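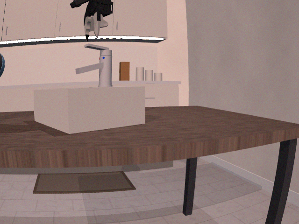 3.2 How households talk about the kitchen tap

The interviews in Wirnholm gave us far more than we had hoped for. We went in with a fairly dry set of questions on water hardness, limescale and cleaning habits, and we came out with long, generous accounts of how people decide what water is for. One household would drink from the tap but refuse to make tea with it. Another did the opposite, and could explain the difference in detail. We found these distinctions so interesting that we rewrote the second half of the interview guide after the pilot visits to make room for them.

Wirnholm and Trokemton draw on different sources. Trokemton takes soft water from an upland reservoir, while Wirnholm pumps from chalk, and its residents know all about it. The word "chalky" came up again and again, sometimes as a complaint and sometimes with real affection! A retired baker told us that her bread had never been right anywhere else, and she had lived in both towns. We can't test that claim with the data we have, but we would love to see someone try.

Most talk of hardness began with the kettle. People tipped it toward us to show the inside, or described the flakes that collect at the spout. The faucet came up later, usually when we asked about cleaning. Scale on the faucet was treated as a matter of appearance, while scale in the kettle was treated as something close to food. This matters for survey design. A question such as "Do you have problems with limescale?" seems to pull in both ideas at once, and two people with the same water and the same habits may well answer it differently.

Table 4 lists the terms used for hard water in each town, grouped by sense. Taste words (flat, sharp, sweet, metallic) were spread across both towns. Texture words (thick, slippery, silky) belonged almost entirely to people who had moved from one town to the other, and they were mostly used for washing hair or dishes. Movers turned out to be wonderful informants in general. They had a before and an after, and they had often spent their first weeks puzzling over soap.

3.3 Filters, jugs and the second supply

We had expected filter jugs to be a Wirnholm habit. They were nearly as common in Trokemton, where the water leaves hardly any scale at all. Owners there spoke about chlorine, old pipes and, quite often, a parent who had always kept a jug in the refrigerator. Urrego makes a similar point in her study of bottled water in rented apartments: the second supply is inherited along with the crockery. Our material fits that reading very well, and adds one thing to it. Several people kept the jug after they had stopped replacing the cartridge. They liked having cold water ready, and the filtering had quietly dropped out of the arrangement.

Mander's scale of household water trust, which we used in the questionnaire, has no place for this group. Its 13 items assume that a person who owns a filter is using it, and that a person who uses it does so out of worry. We suggest splitting item 11 in two, one part on ownership and one on the date of the last cartridge change. In the main survey (1,901 completed forms) we added the second part as a free-text line, and the answers were a delight to read. "Before the baby" was one. "Is there a cartridge?" was another.

Kalliopi Yordanov, who coded the free text, noticed that dates were given more precisely by people who also descaled their kettles on a schedule. We return to this in Section 5, where scheduling is treated as a habit in its own right. For now we note only that regular descalers did not report lower trust in their water, a result that surprised all of us and that holds in both towns when age and type of housing are taken into account.

Figure 2. Kitchen faucet against pale cabinets, computer-rendered view.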